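# The Girero folding table

I build and sell one table. I've tried doing more than one and I'm bad at it, so the Girero is what I make, in the shed behind Sturkutano, and this page is where you can order it.

It started because I needed a table that would go up a narrow stairway. My apartment is in a building from 1905 and the stairs turn twice before you get to my door. The dining table I'd paid good money for spent a whole summer in a friend's garage (thank you again, and sorry about the bikes). So I drew one with a top that splits down the middle and legs that fold flat underneath, and then I drew it again about nine times until it stopped wobbling!

Open, it seats six people who like each other. Folded, each half goes under one arm. I carry mine down to the yard in July and back up when it gets cold, and the hinges haven't complained yet.

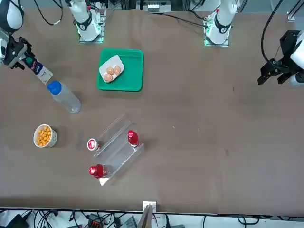 The hinges are the part I get asked about most. I buy them from Lindholm, and they cost more than I'd like, but I went through two cheaper kinds first and both of them got sloppy after a few months of opening and closing. These have a little locking tab. Push it in with your thumb until it clicks, and do both sides before you put anything heavy on top — I've forgotten one side exactly once, with soup.

For the finish I use Dilov oil, two coats, sanded lightly in between. It's an easy finish to live with. Wipe up spills, skip the spray cleaners, and give it a fresh coat when it starts to look thirsty. If you get a ring from a mug, rub in a bit of oil with an old T-shirt and leave it overnight. Most of mine have gone away like that, and the ones that didn't I've stopped noticing.

**Price:** $300 for the table, oiled and ready to use

**Unfinished:** $139 less if you want to sand and oil it yourself (bring patience)

**Hinge set, spare:** included with every table, taped under the left half

**Delivery:** local drop-off, or pick it up from the shed

I make them in small batches, so there's usually a wait of a few weeks. Send me a note with your doorway width if you're worried about getting it inside and I'll tell you if it fits. I can change the height a little too, but please ask before I cut the legs — I can take more off later and I really can't put any back on.

Page and prices updated 2024-01-02.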